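The long way to a new ward
13 March 2018

Adding a wing to a hospital that never closes is slow work. At Citdale, where the new inpatient building opened in December, the old wards kept taking patients the whole time, a corridor's width from the excavation.

The building has 251 beds over six floors, joined to the original hospital by a glazed link on levels one and three. Verkulton, the contractor, had to work around an ambulance entrance that could not be moved and a gas main that was not where the drawings said it was. The main cost the job most of its first winter.

Wysocka, the architects, had planned hospitals before, but mostly on open ground. At Citdale they had a sloping site with a heritage laundry at the bottom and a residential street at the top. The laundry stayed. It now holds the pumps and the medical records overflow, and its brick chimney is still the first thing you see from the highway.

Much of the early design went on the rooms patients never enter. Staff on the old wards took their breaks in a converted linen store with one window, and they asked for better. Each floor now has a staff kitchen on the quiet side of the building, with a proper bench and a door that closes. 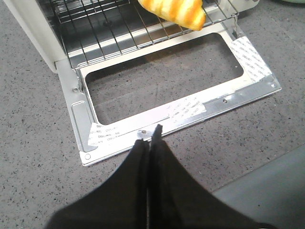

Speckled grey benchtop, with the toaster oven door down.

The kitchens were almost lost when the budget was cut in the second year. Two were to become storage. In the end the savings came from the lobby, where a stone wall and a water feature were dropped and the ceiling was lowered by a metre. Few visitors would know the difference.

On the wards, the biggest change is the single room. The old hospital had four-bed bays with a shared bathroom at the end of the hall. In the new wing most patients have their own room and their own bathroom, and the nurses' station has been broken up into small desks, one between each pair of rooms. Nurses were wary of this at first. They liked having one place where everybody could be found, and on two floors they have since pushed a few desks together near the lifts.

To settle the layout, the hospital built a mock-up ward in a warehouse across town. Staff spent 10 weeks there, wheeling beds through doorways and pretending to answer call bells. They moved the hand basins and widened the bathroom doors. They also rejected the first headwall, the panel behind the bed that carries oxygen, suction and power, as too high for shorter staff to reach. 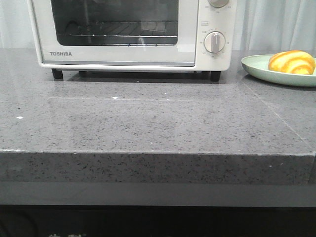 The replacement came from Prenano, which makes the panels in one piece, with the pipes and wiring already in place. They arrived by truck at night and were lifted in through the east side before the windows were fitted. Verkulton says this took around 30 days off the program, though some of that was lost again when a lift failed its inspection.

Below ground there are 2814 square metres of plant, stores and loading dock. The generators sit one level above the old flood mark. A tunnel runs from the dock to the original kitchens, so meal carts no longer share a corridor with visitors — a complaint that goes back decades.

Moving day took less time than expected. Patients were taken across the level three link one ward at a time, starting before breakfast, with the sickest going last when the route was clear. Surgery was kept to emergencies until the following morning.

Work has now shifted to the old building. The top two floors are being stripped for outpatient clinics, and the former maternity ward will become offices. Parking is still tight, and will stay that way until the site sheds come down from the southern lot.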